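4. Shape and orientation of small loose parts

4.1 The parts in the collection

The collection that we use in this section contains 426 small parts which were separated from the object they once belonged to. Most of them came from repair desks in the Pagano district, where people leave a broken kitchen tool or a lamp, and where parts remain in drawers long after the tool is gone. The other parts were drawn and printed by us, because we wanted forms which a participant cannot know from the shop. We kept every part that fits in one closed hand. Parts with a sharp edge and parts with a brand name on them were excluded before the first session.

Each part received an entry in the Neltix catalog with its largest width, its height, its color, and a short description of its form in free words. The free words were written by Ginevra Serra and Ajith Kamath separately. When the two descriptions did not agree, both were kept. This gave 2143 descriptive words in total after the articles and prepositions were removed, and it is from these words that we built the groups of Section 4.2.

An entry also says which way up the part rests when it is put down without special care. We call this the resting side. For flat parts it is a simple matter, but for parts which have a foot and a head it is less simple than we expected in our first draft.

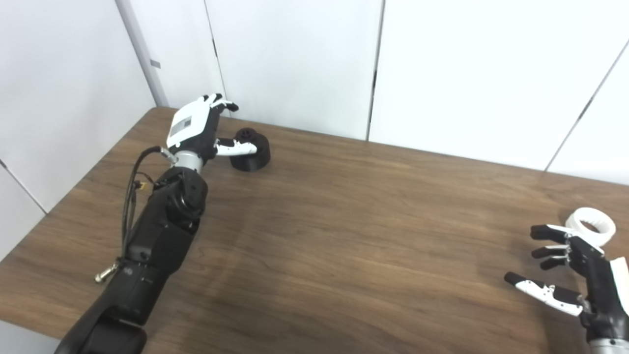
The words "foot" and "head" are borrowed from pottery, and they are used here only for parts where one end is clearly wider than the other. In such parts the foot gives the stability and the head gives the place to hold. A large share of the knobs and caps in the catalog follows this plan, although the ratio between the two ends differs much. The black cylindrical part is a clear case: it is short, its base is wider than the rest, and the raised top has ridges, so that both describers wrote "knob" and "cap" next to each other and did not choose. We kept the double name. A part can look like a knob from its ridges and like a cap from its height, and we do not see a good reason to force one of the two.

4.2 Groups

From the descriptive words we formed 10 groups. Discs, rings, caps, and stepped cylinders are the largest. The stepped cylinder is our own term for a form with a wide lower body and a narrower one on top of it, with or without an opening. In the free words it was named in many ways: puck, hub, wheel without rim, small hat, gear box, lid with a neck. The group has the highest number of different words per part. It is also the group in which participants changed their word most often when they saw the same part a second time from another side.

This change of word is what interests us. In the first sessions at Dendau, parts were shown lying on a plain gray cloth. The participants complained that dark parts looked flat, and the height was underestimated for almost all of them. We therefore moved to a wooden table with a visible grain and white walls behind it. On the wood, a dark part throws a shadow that can be seen, and the lines of the grain run up to the part and stop at its edge, so the outline becomes easier to follow. For white parts the wood is also helpful, as they stand out well from the brown surface, but a tall white part can reach above the back edge of the table and be lost against the wall. This should be considered when the camera is placed low.
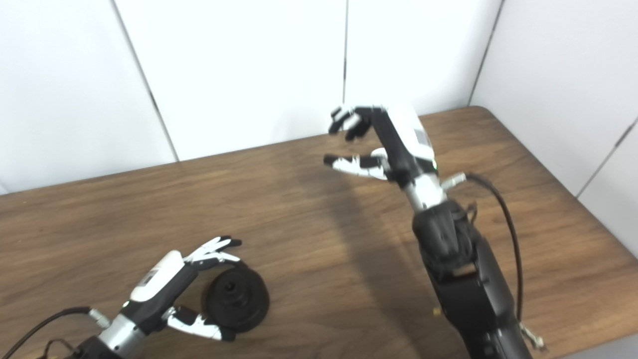
Figure 3. Black part of the stepped cylinder group on the wooden table. The raised hub in the center has a small hole on top, and the part casts a soft shadow.

With reference to Figure 3, we want to note how the name depends on the viewing height. Seen well from above, the hub is read as the middle of a disc, and the word "puck" appears early in the answers. When the view is lower, the hub is read as a second floor of the part, and words such as "knob" return. The hole on top has a smaller effect than we supposed. Participants mentioned it often, but mostly after the name was given, as an addition — "with a hole" — and only seldom as the reason for the name.

Participants were asked for a name, a resting side, and a guess of the use. The guess of the use is not analyzed here. We only mention that it was left blank more often for stepped cylinders than for rings, even though a ring is the simpler form and could belong to more objects.

4.3 Rings and parts that stand on edge

Rings form a special problem for the resting side. A thin ring will lie flat, and all describers agree on this. A thick ring can stand upright on its outer surface if this surface is wide enough, and then it looks like a different thing. The opening faces the viewer, the thickness becomes a depth, and ribs on the outside are seen from the side and not from the top. In the catalog we first had only one field for the resting side. From March it has two fields, one for the most stable side and one for any other side on which the part was placed during the session.

For the comparison in Section 5 we paired stepped cylinders with rings of a similar size, one dark and one white. The pairs were placed on the same table with a free space between the two parts, so that their shadows did not touch.

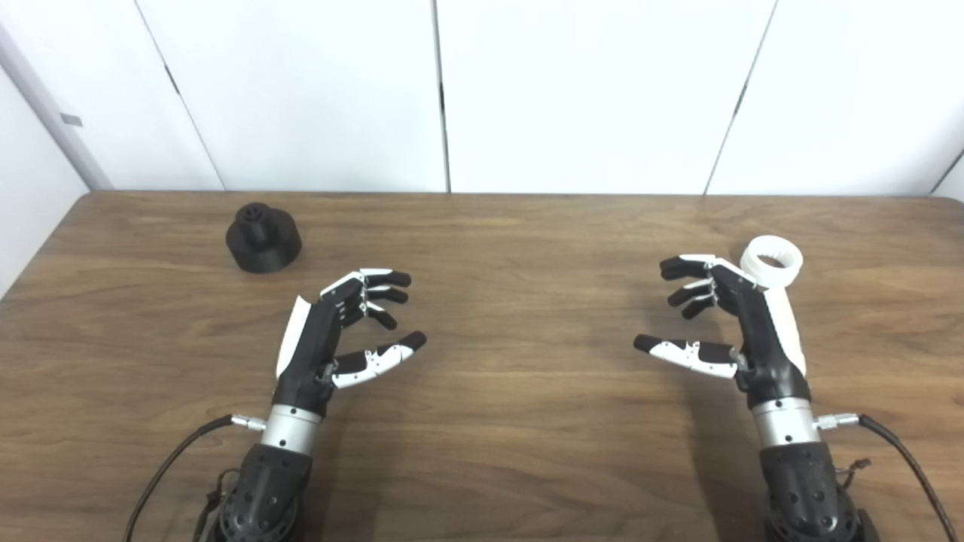

Revathi Gowda remarked, on reading an earlier version of this section, that the pairs mix two questions. A dark part and a white part differ in color and also in form, and if the participant is slower to name the dark one, we cannot say which of the two differences is responsible. She proposed to print each form in both colors. We agree with the remark. It was done for 3 of the pairs, and the results for these are given apart from the others in Section 5. She also asked whether the fine horizontal lines of a printed part could be taken as a feature of the form, like ridges made for the fingers. In the free words, the lines were mentioned for printed parts with a matte dark surface, but the word "ridge" was kept for the coarser relief. We therefore treat layer lines as a surface property and they have no effect on the group.

Ilídio Prata and Loredana Tedesco repeated the grouping at Nalow with the same catalog entries and without access to our groups. They joined caps and stepped cylinders into one group and divided the rings into thin and thick. The second decision seems better than ours, and we have adopted it in the tables that follow. The first one we did not adopt, as the two kinds of part differ in how they are picked up: a cap is taken around its full width, while a stepped cylinder offers also the narrower upper body to the fingers.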